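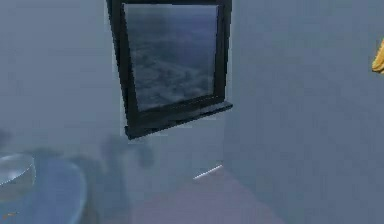
Filed under: Home & Evenings

2023-04-14

I have become a person who goes to bed excited about bread. I didn't plan it. Back in January I bought a bag of rye flour because the store was out of the white kind, and I figured, how different can it be? Very different! I made a brick. I ate the brick, with a lot of butter, and it was one of the best things I'd had all winter, so I made another one the next night, and now there are three jars of starter in the fridge and I've given up the shelf where the salad used to go.

So this post is about rye, and mostly about baking it in the evening, which I think is the right time for it. (If you came for the hallway makeover, that's still coming. The walls are painted, the mirror with the black frame is up, and I have opinions about hooks. Another week.)

First thing about rye, if you've only baked with wheat: you can stop kneading. Just stop! The dough is more like wet cement, and kneading it gets you a pair of gray gloves that you then have to wash off in cold water. I stir mine with the handle of a big spoon until there's no dry flour at the bottom of the bowl, and then I scrape it into the pan with a wet spatula and smooth the top with wet fingers. That's the whole workout. I spent years thinking I was bad at bread when I was really just bad at kneading, and I'm a bit annoyed at how long it took me to find the bread that lets you skip it.

The recipe I use most started out on the back of a bag from Brurby, the little mill shop out past the feed store. I've changed it so many times that they probably wouldn't want it back. Mine goes like this. The night before, I mix a big spoonful of starter with rye flour and warm water until it looks like thick oatmeal, cover it, and leave it on top of the fridge. By the next evening it's puffed up and smells like apples and a little like nail polish (good sign, I promise). Then in goes more rye flour, salt, a spoonful of molasses, a handful of sunflower seeds and enough water to make it sloppy. Into the pan, another couple of hours under a towel, and when little holes start to open on top it's ready.

I bake at 412 degrees. I know, nobody's recipe says 412. My oven has a digital panel that moves in odd little jumps, and one night I landed on that and got the loaf of my dreams, so I've never touched it again. After fifteen minutes I turn it down a good bit and leave it for most of an hour.

And then you have to wait. This is the part I fought against the hardest. Rye needs to sit, ideally for 12 hours, and if you cut it warm the inside sticks to the knife like caulk. I cut the first four loaves warm. I'm not sorry, they were delicious, but they were also gluey, and the one I finally left alone overnight under a dish towel was a completely different bread – dark and close and a little sour, and it sliced thin enough to see the seeds like stained glass. That's why evening baking works so well. You take it out, you go to bed, you can't be tempted (much), and there it is in the morning.

A few of you asked about pans. I have a long narrow steel one with a lid, made by Grolletti, that I found at a church sale with a dent in one corner. Every loaf I bake has the dent in it too, so I always know which end I started from. A regular loaf pan is fine. Grease it more than you think, and then dust it with flour on top of the grease, and do the corners twice. I lost half a loaf to a corner last month and had to dig it out with a butter knife.

Now toppings, because I've been eating this stuff at every meal. Cream cheese and cucumber with too much pepper. Sardines and raw onion. Peanut butter, which sounds wrong with sour bread and is so, so right. My favorite is the one I copied from Đorđević, the deli by the bus station, where they put a red pepper spread on it so thick it slides off the sides. They sell the spread by the jar and I now buy two at a time. It has eggplant in it and I don't even like eggplant!

I've also been reading up on it, in my usual way, meaning I got one old cookbook from the library called Rastum and have renewed it until they wouldn't let me anymore. It has a whole chapter on stale bread. There's a soup in there made from old rye crusts, water, raisins and lemon peel, served cold with whipped cream, and I made it expecting to be polite about it and then had it for breakfast twice. You soak 100 grams of crusts overnight, simmer them until they fall apart, push it all through a strainer (your arm will complain) and add sugar until it tastes like something you'd want. Mine came out the color of a wet fence. Eat it anyway.

Still on my list: a version with caraway, a version with grated carrot, and some kind of rye cracker to use up the extra starter. I keep pouring that into pancakes and I'm running out of people who want pancakes. I tried cold coffee in place of some of the water last night and that loaf is under its towel right now, so I can't tell you anything about it yet except that the kitchen smells amazing.

If you bake rye with fruit in it, please tell me how you keep the fruit from sinking. Mine goes straight to the bottom every time and welds itself to the pan. I've tried tossing it in flour and I've tried chopping it smaller, and the next idea I have is prunes, cut up and pressed in from the top right before it goes in the oven. I'll write down how that goes.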